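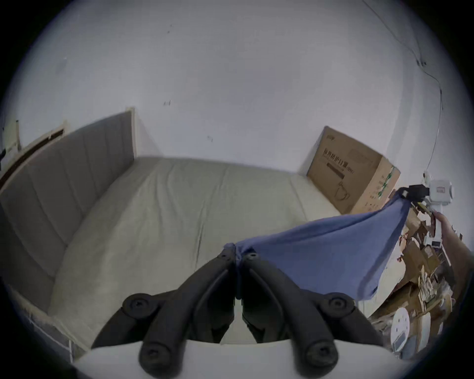 Britta Ruppert

3. Setting up a petition in Doruvine

Read section 2 first if you haven't got a login. Parish and town clerks both use this section, the screens are the same.

Before you start: wording of the petition, name and address of the lead petitioner, closing date. Have all of them in front of you. Doruvine logs you out after a while and does not save half a form.

3.1 New petition

1. Log in, go to Petitions, then New.
2. Paste the wording into the big box. Plain text only. Curly quotes come out as question marks — check them.
3. Title. Short. "Keep the Lammers bus" is fine, a whole paragraph is not.
4. Pick the area. Curkolness and Kilen are separate areas even though they share a ward. Wrong area = wrong signatures counted, and you can't change it after publishing.
5. Closing date. Type it out, the calendar pop-up is slow. The format is September 9, 2024, month in full, comma after the day. Anything else gets rejected with a red line and no explanation.
6. Lead petitioner. Postcode is compulsory. House number stays hidden from the public page.
7. Save as draft. Do NOT press Publish yet.

Note: the wording box takes up to 2000 characters, spaces included. Longer than that, ask the petitioner to cut it. Don't cut it yourself.

3.2 Threshold

1. Open the draft, tab Threshold.
2. Enter 243 for a written answer from the council.
3. Enter 1182 in the second box for a debate in full council.
4. Leave the third box empty. Old field, does nothing.

Caution: both boxes fall back to 101 if you change the area after filling them in. No warning. Go back and look before you publish.

3.3 Paper sheets

Paper signatures count the same as online ones, but someone has to type them in.

1. Print the sheet from inside the draft, so the reference number is on every page.
2. When sheets come back, stamp the date on the first page of each bundle.
3. Tab Paper, then Add batch. Name, postcode, sheet number. Leave out emails, even when people have writen them in the margin.
4. Unreadable name but clear postcode: tick Query. It goes in a separate list for checking.
5. Close the batch. An open batch is left out of the total.

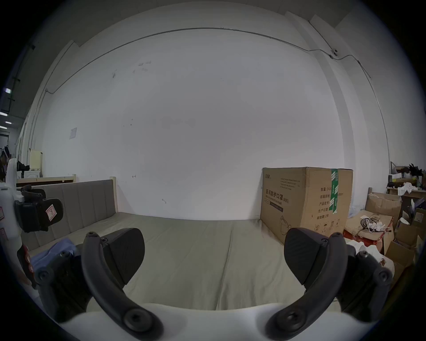

Naledi Pretorius: Step 5 caught us out in Kilen. Two batches left open, total looked short, the petitioner was on the phone twice before we found it. Could the open ones be shown on the front page?

Asked for. Might come in October. Until then look under Paper, filter Open, before you give a total to anyone.

Same person signs on paper and online — the online one stays, the paper one drops out. Doruvine matches on name and postcode only, so a father and son with the same name at one address will be
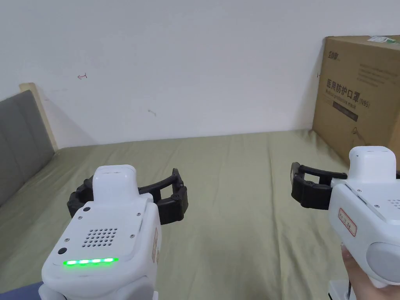
flagged as a duplicate. Press Keep both and put a line in the comment box to say why.

3.4 Publishing

1. Preview. Read the title out loud, typos hide in titles.
2. Check area, closing date, both thresholds.
3. Publish. The page goes live straight away and the lead petitioner gets an email.
4. Copy the link into the clerk's register.

Caution: unpublishing keeps the signatures but kills the link. Posters with the old link on will go nowhere. For a small mistake in the wording use Correction (tab Text), which shows the old and new version side by side.

Stuck on a petition about something the council doesn't run, trains for instance: save as draft, then pass it to Jörg Kettler before you reply to the petitoner. Closing a petition is in section 4.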